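Drondell Two-Arm Bench Kit: Planning and Set-Up Guide

Section 2. Before You Order

Revised November 15, 2025

Read this section before you sign anything. Section 3 assumes the kit is already on your bench and paid for, and is less fun if only one of those is true.

2.1 What the price covers

The base kit is $2,684. That buys two arms, two grippers with black fingers, one wrist camera per arm, the mounting brackets, and a bag of screws that contains the right number of screws plus a few to keep you guessing.

It does not buy:

- The bench
- The computer
- Lighting
- Anything for the arms to pick up
- The second set of fingers you will want by December

Budget for all five on the same request. Purchasing departments are generous once and suspicious after that.

2.2 Decide what the arms will handle

Do this first. Most buyers pick the arms, then the grippers, then look for a job that suits them, and end up with a very good machine for moving foam blocks.

1. Write down the objects you need handled. Use the real ones. If the work is sorting returned wallets and small soft goods, write "wallets and small soft goods" and resist "assorted items."

2. Mark each object rigid, floppy, or both. A wallet that opens is both. It has stiff edges and a flap with its own opinions.

3. Mark which objects need two hands. Anything that must be held still while something is taken off it or out of it needs two hands. This is the line that decides whether you need the two-arm kit or can get by with the single-arm version at $1,471.

4. Set the heaviest object aside and weigh it. Compare it with the payload table in Appendix B, and include the weight of the gripper. The arm does.

Note: If every object on your list came out rigid and one-handed, buy the single-arm kit. We would like your money, but we would like it without the return shipping.

2.3 Plan the work surface

The arms clamp to any flat bench between the thickness limits in Appendix A. What goes on top of the bench is your decision, and it affects the results more than the price suggests.

5. Choose a covering. Plain cloth is cheap, keeps small items from sliding, and gives the fingers a little give when they come down too low. It also wrinkles. A ridge in the cloth can look like the edge of an object to a wrist camera, and stains and specks can look like very small objects that refuse to be picked up.

6. Pin, tape, or clamp the covering on all sides. If you leave it loose on purpose, to get the software used to untidy surfaces, leave it loose from the first day and write that down in the log.

7. Buy spare coverings with the kit. Two is the minimum. One will be in the wash, or ought to be.

8. Check the lighting from the height of the grippers, which is lower than the height of your head. Shiny plastic throws highlights that you will never notice standing up. Two diffuse lamps are worth more than one bright one.

9. Lay out a trial scene before ordering fingers. Put a floppy item on top of a stiffer one, bring both grippers in at low height, and look at the wrist camera view. You want to see the edge you plan to pinch, and you want to know how much of the view your own equipment takes up.

With a green wallet and a light blue item lying across it, two black fingers come up at the wallet's left side while more black hardware fills much of the lower right.
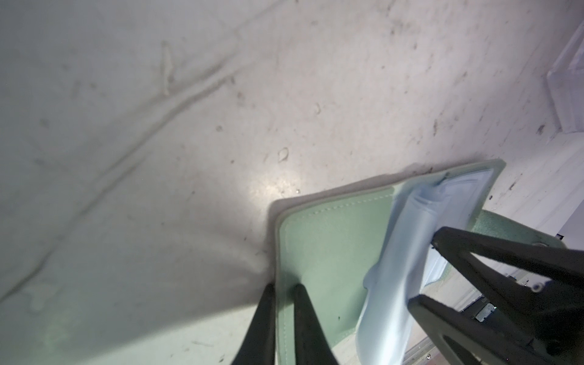 10. If the grippers hide the part you need to see, add an overhead camera to the order. The Prulari mast fits our bench clamp and costs $391. A camera taped to a shelf costs less and will be bumped before lunch.

2.4 Costs that arrive later

Set aside a separate line for these. They have a way of arriving after the budget meeting.

- Finger pads. Treat them as a supply, like printer paper. Ueda pads fit without an adapter. Haditz pads need the adapter, which is sold separately by people who know you need it.
- Cables. Order one size longer than you measured.
- Operator time. Plan for almost 2,000 practice runs before you judge whether the kit suits the job, and put the hours in the budget as hours. Writing "staff, existing" in the cost column does not make them free.
- Replacement objects. A wallet that has been pinched, dragged, and opened all week will stop behaving like a new one. Keep a few untouched.

Caution: Do not plan to run both arms from one power strip shared with a coffee maker. The arms have a safe stop on power loss. The coffee maker will be blamed anyway.

Caution: Keep hands out of the space between the grippers whenever the power light is on, including when nothing is moving. Put the stop button where the operator can reach it without leaning over the bench.

2.5 Order form checklist

11. Confirm bench depth, including the clearance behind the arms.

12. Confirm the finger type against your object list from step 1.

13. Attach the trial scene notes from step 9. Our sales desk reads them and will call if something looks wrong.

14. Get the signature. Allow more time for this step than for the other thirteen.

Continue to Section 3, Unpacking.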